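Gripper trial: parallel jaws on the burger task

The Drirkton bench has finished its comparison of two parallel grippers on the layered food task. Both were run on the same arm with the same controller settings, at a closing force limit of 7 newtons. Marlies Schnyder logged 133 picks across the two units.

The Jostura jaws handled buns and patties without trouble. Cheese was the weak point: the fingers often took a second slice with the first. The Kelline jaws have a narrower tip and separated slices more reliably, but they marked the tomato at the same force limit. Lettuce results were close enough that we would not choose between the units on that basis.

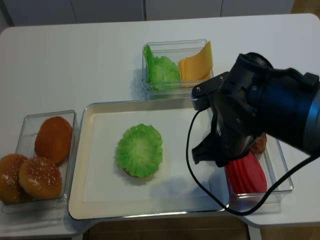

Cable routing

The order of work is patty, lettuce, then the remaining layers, with ingredients picked from clear plastic containers set around the central tray. With the wrist over the tomato container, the gripper cable loops low across the right side of the tray. Limiting wrist rotation to 90 degrees reduced snagging in our runs. A clip partway along the forearm is the next change to test.

Colour calibration for the fixed camera will be repeated before the Jakab fingertips are fitted in August.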